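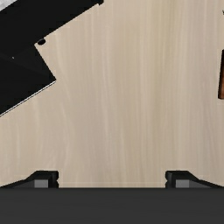 Leanne Bellamy replied that she'd sooner have the Gronis than the Jarach any day, and could we please stop treating jaw opening as the only number on the spec sheet.

bello_n
Fair point Leanne, but opening is what bit me! I've been running both in sim on the same arm, wrist camera looking out past the fingers, and with the Gronis model I kept clipping the side of anything chunky on the way in. Squared tips, flat pads, lovely on blocks, a pain if your approach is a few degrees out. 458 grasp attempts so far and 168 of them missed, nearly all on the wider stuff.

leanneb
That's your approach angle, not the gripper. What's the controller doing?

bello_n
Plain position control, no force limit. Yes, I know.

H_Ackroyd
Well there you go. I'd not trust a sim for this anyway. Pad friction is whatever you typed in the box. I had a Jarach that was perfect on screen and dropped every third part on the bench.

Brijesh T
Bit harsh Howard. I wouldn't use sim to pick pads, but for checking what the camera can see with the fingers open it's fine, and a lot cheaper than bending things. Bello, does the gripper body always take up the bottom strip of your view? I tilted my camera mount 3 degrees and got a useful bit more table ahead of the tips.

bello_n
It does, yeah. Hadn't thought of tilting it, will try that tonight (and put a force limit on before Leanne shouts at me again).

leanneb
I wasn't shouting. Do the limit first and the tilt second, or you won't know which one helped.

H_Ackroyd
And run 2,000 before you blame the Gronis. I still say buy the Jarach.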